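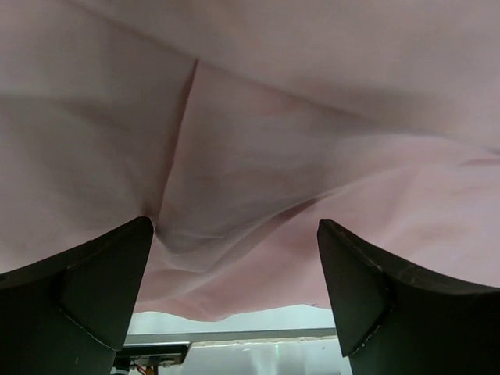 # Nuledico-Telas

Inventario de telas para doblar, colgar y volver a doblar, porque la ropa nunca se queda como uno la dejó. El repositorio reúne 865 registros de piezas sueltas: sábanas, paños, cortinas ligeras y alguna funda que perdió a su pareja en la lavadora.

## Contenido

- `piezas.csv`: una fila por tela, con color, gramaje y estado de ánimo del dobladillo (recto, ondulado, rebelde).
- `pliegues/`: notas sobre cada doblez, en texto plano.
- `colgado/`: lo mismo, con la tela en la barra.

El color se apunta a ojo. "Rosa palo", "rosa empolvado" y "rosa viejo" ocupan tres categorías distintas y las tres tienen defensores. Quien quiera fusionarlas puede abrir una incidencia y armarse de paciencia.

## Criterios

Una arruga cuenta como pliegue si sobrevive a una pasada con la mano. Las telas finas se anotan como `translucida=si` cuando dejan pasar la luz por el borde. La plancha está prohibida hasta terminar la ficha; después, allá cada cual.

No se admiten piezas de más de 2000 mm de largo. Hubo una colcha. No hablaremos de la colcha.

## Problemas conocidos

- Las sábanas bajeras ajustables siguen sin método de doblado. Se aceptan propuestas y condolencias.
- 2 fichas describen el mismo paño con opiniones contrarias.
- Los gramajes por encima de 300 están mal redondeados desde abril.

Última revisión: 16 de septiembre.

Proyectos relacionados

- Caltix: calcetines sin emparejar
- Akgül: manteles y servilletas
- Vokeo: perchas y barras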